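Home | About | Services | Bench Notes | Contact

This site uses cookies to remember your preferences. By continuing to browse you agree to their use. Accept | Settings

About Triltik

Triltik is a packing and table-layout workshop in Brolville. We plan and test how small packaged goods are set out, sorted into open containers and handed over to the next person in line. Our customers are grocers, meal-kit packers and dry goods wholesalers who handle mixed items in small batches.

The company began as a side job of the Erdem spice shop, which needed a consistent way to fill 40 mixed orders a day on one table. The method was written down and later used by other shops on the same street. Triltik now works from its own rooms and keeps the shop as a customer.

What we work on

Most of our work concerns flat foil packets: seasoning, soup base, dried vegetables, tea. Packets of this type are awkward to store and to count. They slide over each other when stacked flat, they hide their labels, and the top seal bends if weight is placed on it. Standing them upright in a low basket solves most of this. The front panel stays readable, the seal stays free, and a person can take one packet without disturbing the rest.

A layout is always tested on a plain table before it goes to a customer. The table is cleared, covered and checked, and only then are goods brought to it. 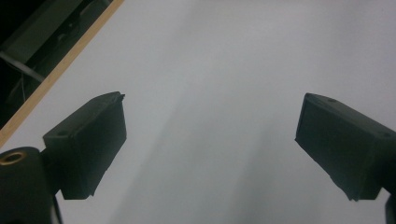

A pale, matte surface is preferred for all trials. Glossy tops reflect the ceiling lights and make small print harder to read, and patterned tops make it easy to overlook a thin packet lying on its side. Where a customer's own table is dark or marked, we supply a cover sheet for the test period.

How a table is prepared

1. Clear the top completely. Tape, pens and labels go to the side shelf.

2. Wipe the surface and let it dry.

3. Lay the paper. A narrow band of the tabletop may remain exposed along the edges. Press from the center outward. A slight rise at a corner is acceptable if it is outside the working area.

4. Check the working area from a standing position. It should be one even tone, with no print, folds or stains.
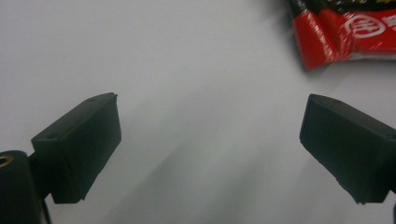
5. Place the basket. The usual position is to one side, in the far half of the table, so that the near half remains free for the hands.

6. Load the basket. The first packet goes against the far wall, front panel toward the operator. Later packets are placed in front of it.

7. Run the layout 24 times without changing it. Record misplaced items and any packet that falls over.

Baskets and containers

We use rectangular plastic baskets with low walls. A low wall gives less support than a high one, but it allows the label to be read without lifting the packet. Flared walls let a tall packet lean back a little and settle. Rounded corners are easier to wipe out after a seal has leaked powder.

White is the standard color. Most seasoning packets are printed in strong colors, and a white basket keeps the contrast high.
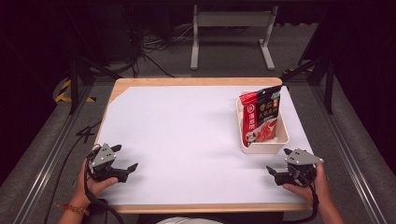

Red and black seasoning packet standing in a white basket, paper-covered wooden table.

Services

Layout planning for single tables and short lines. Basket selection. Written packing instructions, in large print if required. A standard trial takes 8 working days from receipt of sample goods. Please send full packets, sealed, in the bag size you sell. Empty bags do not stand or slide in the same way and are returned untested.

The Serkden guide

Our packing instructions are collected in a printed guide named Serkden, after the street where the first workshop stood. The current edition was printed in July in a run of 1,000 copies. It covers foil packets, small boxes and paper bags. Jars are not included and will be treated in a separate booklet. Customers receive the guide with their first order, and further copies can be requested through the contact page.

Visits

The Brolville workshop is open to customers by appointment. Goods for trial can be left at the front desk until 4 p.m.

Subscribe to Bench Notes, our newsletter on tables, baskets and packing. Enter your email address to sign up.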